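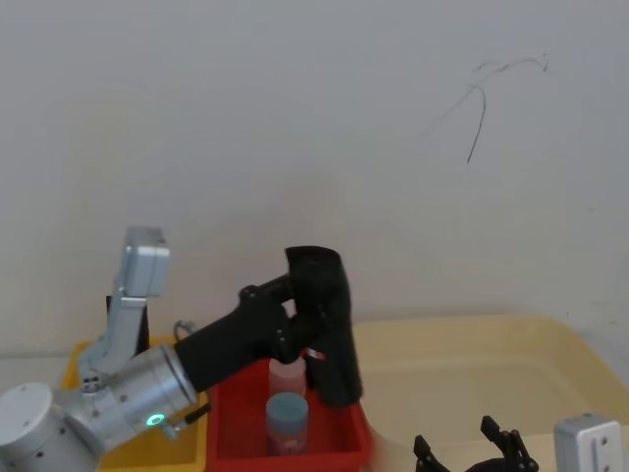 Segundo Zyanya Solís, a pergunta "as máquinas já sabem arrumar a casa?" está mal feita, e eu devia ter vergonha de abrir um capítulo com ela. Escreveu-me isso na margem do primeiro rascunho, a lápis, com dois pontos de exclamação. A objeção dela é que "arrumar" junta umas 300 tarefas diferentes debaixo de um verbo só, e que uma máquina pode ser ótima em uma e um desastre na vizinha. Fiquei com a pergunta mesmo assim, porque é a que todo mundo me faz no almoço de família, mas aceitei a bronca.

Capítulo 2
Separar, guardar, ensacar: as tarefas que parecem fáceis

Vamos começar por uma confissão. Quando entrei na Eltalton, ainda estudante, eu achava que o difícil seria o cálculo de trajetória. Passei um outubro inteiro nisso! E o braço se mexia lindamente, ia de um ponto a outro sem tremer... até alguém pedir que ele pegasse uma coisa de verdade, com forma própria, no meio de outras coisas. Aí descobri o tamanho do buraco. No galpão da Cerbridge, onde trabalhei depois, a parte de mover caixas iguais já estava resolvida fazia tempo. O que dava dor de cabeça era o item avulso, o que vinha torto, o que tinha tampa, o que amassava. 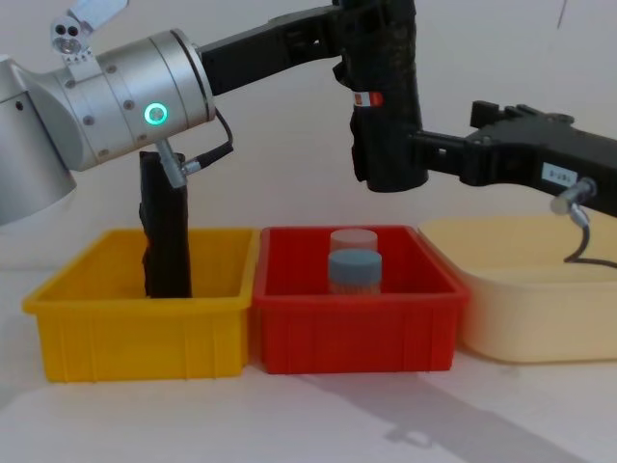
Guardar objetos em caixas é o exercício que mais uso em aula, e vai nos acompanhar até o fim do capítulo. Para nós é automático: olhamos, decidimos onde vai, largamos. Para a máquina são pelo menos três problemas (reconhecer, pegar, soltar), e eles se atrapalham mutuamente. Pense em dois potinhos no fundo de uma caixa vermelha, um atrás do outro, com o da frente tapando parte do de trás. Onde termina um e começa o outro? Se um deles é translúcido, a câmera de profundidade pode muito bem devolver um borrão. Você, leitor, resolve isso inclinando a cabeça, e nem percebe que inclinou.

Na lista de tarefas do curso Kereama, que uso como base, há 21 exercícios desse tipo, do mais bobinho ao mais cruel. Meus alunos sempre apostam que os cruéis são os de objeto pesado. Erram quase sempre! O que derruba a turma é plástico mole, pano, fio, tudo o que muda de forma quando a gente aperta. Um saco de lixo em rolo, por exemplo, ainda se deixa segurar como se fosse um cilindro. Já uma aba solta dele é outra conversa, e abrir o saco e forrar a lixeira é assunto para a seção 2.4 (respire fundo antes).
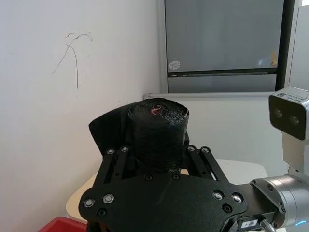 2.1 O que conta como "conseguir"

Antes de responder se a máquina consegue, precisamos combinar o que é conseguir. Uma vez em cada dez? Sempre, mas só naquela mesa? No manual da Cematia, que vamos ler juntos, a régua é 400 repetições com os objetos trocados de lugar a cada rodada. Eu acho pouco para uma cozinha e bastante para uma bancada de fábrica, e nas próximas páginas tento convencer você disso.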